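Dretico Tabletop Workcell: Shared Workspace Kit
Safety and good practice pack for two-arm serving and handling cells
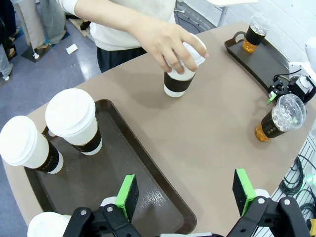
The Shared Workspace Kit covers the part of a tabletop robot cell that most buyers leave until last: who may reach into the work area, when, and what the arms have to be doing at that moment. It is sold with new Dretico cells and as an add-on for cells already in use. Drinks handling, tray loading and light sorting are the most common jobs.

What is in the kit
Printed rule cards for the cell, laminated, letter size
Floor marking tape and two corner templates
Hold-to-run pendant with a 107-inch cable
Contact force gauge with soft and firm pads
Logbook and spare inspection sheets
Risk assessment template, editable

Part number: 1813-SW
List price: $363
Lead time: up to 8 working days from the Vedcombe warehouse

Working rules on the cards
1. One person in reach of the table at a time. Anyone else stays behind the floor line.
2. Put both arms in hold before a hand goes over the table. A slow arm is still a moving arm.
3. The person placing or removing items has the pendant within reach, or a second person has it and does nothing else.
4. Tie back hair and take off lanyards. Keep sleeves close to the wrist.
5. Cups are empty or hold cold liquid only during setup and teaching. Hot drinks wait until the grip force has been checked and signed off.
6. Stand fallen items up again with the arms in hold. Do not try to catch one during a move.
7. Route cables off walkways. Where one has to cross, use a cover.

Grip force and speed
Check contact force at the start of each shift and again after any change of finger pads. Soft pads wear unevenly, and a worn pad usually shows up first as a crushed lid or a cup that turns in the grip. Write the reading in the logbook even when it has not changed.

The kit does not set a speed limit for you. The limit comes from your own risk assessment – the template has a page for it – and from the standards that apply where you operate. Customers in the United States usually start from ISO 10218 and the matching national standard. Buying this kit does not make a cell compliant.

Training
A half-day course is available at our Corlow site or at yours. Lambros Dimitriou teaches the operator session. Zoltán Rácz reviews completed risk assessments and returns them with written comments. The next open course is in December.

Fits
Dretico T2 and T2 Wide
Ongart twin-arm bench, with adapter plate (ordered separately)

Replacement rule cards and logbooks can be ordered without the rest of the kit. Please have the cell serial number ready – it is on the plate next to the main power switch.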